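Ticket 172: el brazo de la mesa de snacks se para al reponer el expositor 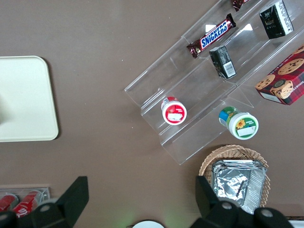 Mesa de snacks vista desde la pinza, con el expositor transparente, la bandeja crema a la izquierda y la cesta de mimbre.

Abierto por: turno de mañana, reposición
Asignado a: Valdis Šimkus
Estado: resuelto, con una cosa pendiente

Hola, Valdis. Te escribo yo porque soy la que está al lado del brazo toda la mañana y ya me sé sus manías. Desde el cambio de rutina en Gristo, el programa arranca bien, va hacia el expositor y, cuando le toca un bote, se queda pensando y salta el aviso de «agarre no válido». Lo rearmo, vuelve a intentarlo y otra vez igual. Hoy lleva 7 paradas, ¡y eso que he llegado tarde al café por no dejarlo solo!

Lo que he probado antes de molestarte:
- Reiniciar Gristo desde la pantalla. Nada.
- Pasar un paño a la pinza y mirar los tornillos (están apretados).
- Quitar los botes y dejarle solo la chocolatina Snickers y las cajas. Así termina el ciclo entero sin quejarse.

O sea, que para mí son los botes. En la foto uno está de pie y el otro tumbado, el del girasol en la tapa, y con el tumbado es con el que más se atasca.

Respuesta de Valdis:
Gracias, muy bien explicado. La rutina nueva espera todos los botes de pie. Si ve uno tumbado calcula el agarre por la tapa y no le salen las cuentas. Prueba a poner el modo de agarre en 5, que abre más y entra de lado. Y dime si con las latas también falla.

Vuelvo yo:
Puesto en 5. He hecho 6 ciclos con el bote tumbado y los seis han salido, aunque va más lento. Con las latas rojas de la bandeja de plástico ni un problema, ni antes ni ahora. La caja de galletas de cuadros escoceses la coge por la esquina y me da un poco de cosa verlo, pero no se le ha caído ninguna vez.

Aprovecho para contarte otra cosa, que no sé si va en este ticket. Antes reponer era mío de principio a fin: veía que faltaba algo, lo ponía y a otra cosa. Ahora preparo los productos para que el brazo los encuentre y me paso el rato pendiente del aviso. La espalda lo agradece muchísimo (las cajas de abajo me mataban), pero las paradas me caen a mí y en la hoja del turno no hay casilla donde apuntarlas. Theresia Holzer me dijo en febrero que se iba a añadir una para «atención al brazo» y sigo apuntándolo en el margen, a boli. ¿Se lo puedes recordar tú, que a ti te hace caso?

Respuesta de Valdis:
Se lo paso a Theresia con copia para ti. Dejo el modo 5 guardado como predeterminado en tu puesto. Si alguien carga la rutina antigua, se pierde y hay que volver a ponerlo.

Yo, 30 de diciembre:
Todo el turno sin paradas. Por mí se puede cerrar lo de la pinza. Lo de la casilla déjalo abierto, por favor, que Theresia me ha contestado que lo mira a la vuelta de vacaciones.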